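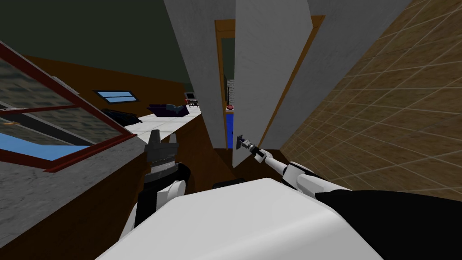
*Simulated house, right gripper on the door handle.*

# prurka-relay

Hi! I wrote this because I spent most of March trying to get a self-hosted video call server to record meetings on a machine that sits behind a home router, and I got tired of keeping the steps in a text file called `notes-new-2`. It's a small wrapper around a TURN relay plus a recorder, with one config file. If you've got a working setup already, please don't swap it out for mine on a Friday-afternoon kind of whim!

## What you get

- `prurka up` starts the relay and the recorder
- `prurka check` tests the ports from outside and tells you which one is blocked
- `prurka sweep` deletes recordings older than the number of days you set

There's no web interface. Vojtěch Vlček started one in the `panel` branch and it does load, but the login page forgets you every time you refresh.

## Install

You need Debian or something close to it, and a user who can run `sudo`.

```
git clone <this repo> prurka
cd prurka
./install.sh
cp prurka.conf.sample prurka.conf
```

Then open `prurka.conf` and change these before you start anything:

```
public_host = calls.your-domain
relay_secret = CHANGE_ME
record_dir = /srv/recordings
keep_days = 100
max_file_mb = 728
```

`record_dir` has to exist already and the `prurka` user has to be able to write to it. I lost a whole evening to that one (the recorder starts, says it's fine, and then quietly saves nothing). Run this and save yourself the grief:

```
sudo chown -R prurka: /srv/recordings
```

## Things that went wrong for me

**Calls connect but there's no sound.** Almost always the UDP range. Forward it on the router as well as opening it in the firewall. I'd done the firewall and was very proud of myself, and the router was dropping everything.

**The recorder exits with code 214.** My own exit code, sorry, I should have picked something friendlier. It means the browser it launches couldn't find a sound device. Load the loopback module and make it stick after a reboot:

```
sudo modprobe snd-aloop
echo snd-aloop | sudo tee -a /etc/modules
```

**Recording stops partway through a long meeting.** Check `max_file_mb`. When a file reaches the limit, the recorder closes it and is supposed to open the next one, and in older versions it didn't. Uchenna Briggs tracked this down from a log 454 lines long, which I still feel bad about sending. Pull the latest and it should behave.

**Certificate warnings on phones only.** You're probably serving the certificate without the chain. Point `cert_file` at the full chain file and restart.

## Using it with Bindarix

Laurinda Esteves runs it with Bindarix in front as the proxy and sent me her config, now in `contrib/bindarix/`. I don't use it myself, so I can't help much if it breaks, but she reads the issues. Turn buffering off for the websocket path or people get kicked out after a minute.

## Asking for help

Open an issue and paste the output of `prurka check --verbose` straight into it, inside a code block. Please take `relay_secret` out first! Two people have posted theirs so far and one of them was me.

## Thanks

Muthoni Mussa for testing on a truly awful connection, and Valter Caldeira for rewriting the install script so it can be run twice without making a mess.

## License

MIT, see `LICENSE`. The stuff in `contrib/` belongs to whoever wrote it, so look at the top of each file.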